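Keeping the Family Letters
Speaker notes, evening talk at the Samarakoon Library, Tovura
6 July 2023

Wait for the people at the back to find chairs. Say thank you to the library for the room and for the coffee, and mention that the handout is on the table by the door, because last time I forgot until everybody had their coats on.

Start with the letter about the goat. Read it out slowly, all of it, including the part where my great-aunt stops to say the kettle is on and then comes back to the page. It gets a laugh, and I want the laugh early. Then say: this letter spent most of its life folded inside a cookbook, and I only found it because I wanted to make the plum cake. (Yes, I did make the cake. No, it wasn't very good. The recipe says "flour until it looks right.")

Ask who has a drawer, a bag or a suitcase of letters at home. Give them a moment with their hands up. Then ask who has read all of them, and be kind about it, since I had mine for years before I sat down with them properly.

My own pile. It came to 218 letters when I finally made a list, and the longest of them runs to 18 pages, both sides, in pencil. I thought I would be through it in a weekend. I started in October and was still at the dining table when the tulips came up, and I have to say those were some of the nicest evenings I've had in that house. Tell them this so they don't feel slow.

Now the practical part. Go gently here, people like to write things down.

Don't sort by person first. Everybody wants to, I wanted to, and it goes wrong the minute you get a letter from two sisters writing turn and turn about on the same sheet. Sort by year if there's a date, and put the undated ones in a pile of their own. The undated pile looks hopeless in the beginning. It gets smaller as you read, because somebody mentions a new baby or a bad storm, and you know about the storm from another letter.

Keep each letter with its envelope. The postmark may be the only date you've got. Mine had been split up by some tidy person long ago, and I spent whole evenings matching paper to paper by the fold lines.

Wash your hands and dry them well. I don't bother with gloves for ordinary letters, I find I'm clumsier in them and more likely to tear a corner. Photographs are another matter, so hold those by the edges.

Rusty paper clips: slide a piece of thin card under the clip before you try to ease it off. If it won't come, leave it and do another letter. Never, ever pull. (Show the torn one. Pass it around in its sleeve.)

Sticky tape: please don't. I tried Brutex tape on one page years ago, long before I knew any better, and I look at that page now and could cry. A torn letter in a clear sleeve is still perfectly readable.

Scanning. I use Primeo on my phone, and it suits me fine, but use whatever you've already got and know how to work. The thing to get right is the name you give each picture. Year first, then who wrote it, then who it was to. I had got as far as 93 before I settled on that, and I went back and named every one of them again with the radio on.

Pause for water. Ask if they can still hear me.

Boxes. Next two slides, leave both up for a bit while I talk.
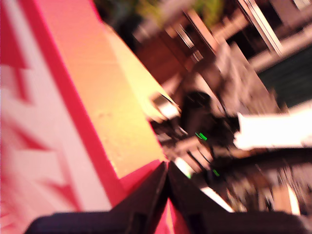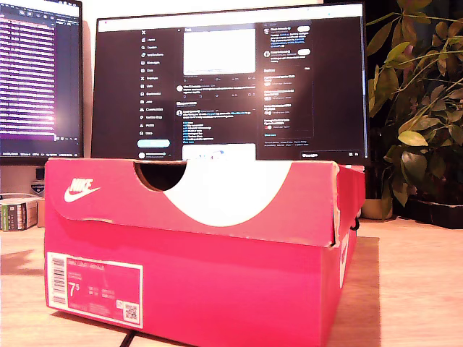 I get asked about boxes more than anything else, and I think people hope I'll let them off buying one. For the sorting stage, use whatever is in the house. You're going to be moving piles around for months and you'll want something you can write on and throw out afterward. For keeping, I'd spend the money on acid-free folders and a proper box to put them in, and I'd keep it somewhere you'd be comfortable sitting yourself. So a closet shelf in the hall, yes. The attic and the basement, no, and not the cupboard over the stove either, where I am sorry to say mine used to live.

Don't pack them too tight. You should be able to get your hand in flat beside the folders.

Put a sheet of paper on top saying what's in there and who everybody was. Do it even if you think the family knows. I was sure I knew who "Little Bear" was, and I was wrong by a whole generation.

Then the harder part, and slow down here. Some letters you won't want to read, and some you'll read and wish you hadn't. I found up to 5 that I haven't shown to anyone. I put them in their own envelope and wrote on the front that they were private for now, and whoever has the box after me can make up their own mind. I don't think there's one right answer, and I'd love to hear what other people have done, so ask the room.

If the talk is running long, skip the story about the wrong wedding. If there's time, tell it, and tell it properly, with both hats.

Finish by reading the second goat letter, the reply. Then questions, and remind them the library would like the chairs stacked against the window side.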